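Clenus and Thambiah Begin Side-by-Side Trial of Hand-Held Grippers

Household clothing tasks will be used to compare finger designs and camera placement

ONTHORPE, 14/11/2023 – Clenus, a developer of tools for robot training, and the Thambiah Institute today announced a joint trial comparing two hand-held grippers for use in the home. The work is being carried out in private residences in and near Onthorpe and will run for 20 weeks.

The trial sets the current Clenus hand tool against the Hekosar, a heavier design with a single camera mounted above the fingers. Each of the 14 operators taking part will use both tools on the same set of 110 tasks, most of them involving clothing and bedding. Operators work in ordinary bedrooms and living areas, with garments of differing weight and texture.

"Cloth is where the differences between grippers show up first," said Nimal Haque, head of hardware evaluation at Clenus. "A finger that handles a box very well may slide off a pair of jeans or pick up two layers when one was wanted. We wanted those results from real rooms before settling the next design."

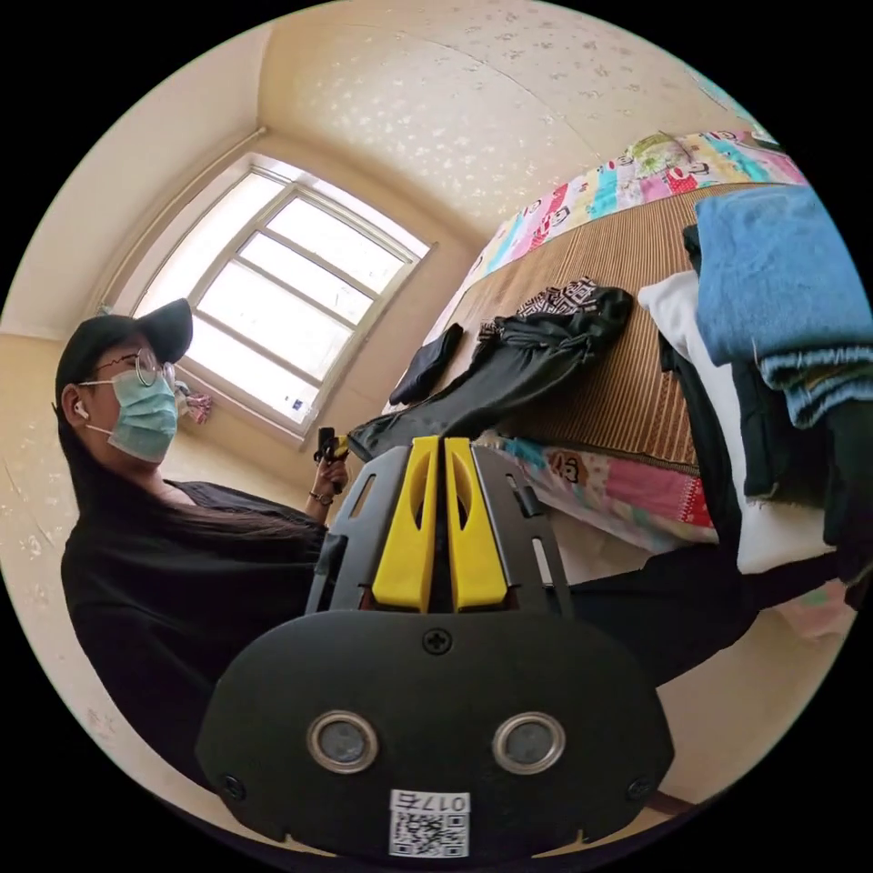
Gripper unit 017 with its paired yellow fingers, during work in a bedroom. Photo: Clenus

Reviewers at the Thambiah Institute will score each recording for grip, release and visibility of the fingertips. They will not be told which operator made a recording. Operators will also rate each tool for comfort and wrist strain at the end of every session.

An earlier bench study, completed in August, covered 161 grasps of folded and unfolded fabric. It led to changes in finger spacing on the Clenus tool and to a revised procedure for checking the cameras before use.

"The bench study answered the mechanical questions," said Janaína Coutinho, who leads the trial for the institute. "Lighting, furniture and the way people sit or stand while they work all affect the recording, and those have to be tested where people live."

Results will be published by the institute after the final session. Clenus will release the scoring sheets and task list at the same time.

Media inquiries: Press Office, Clenus, Onthorpe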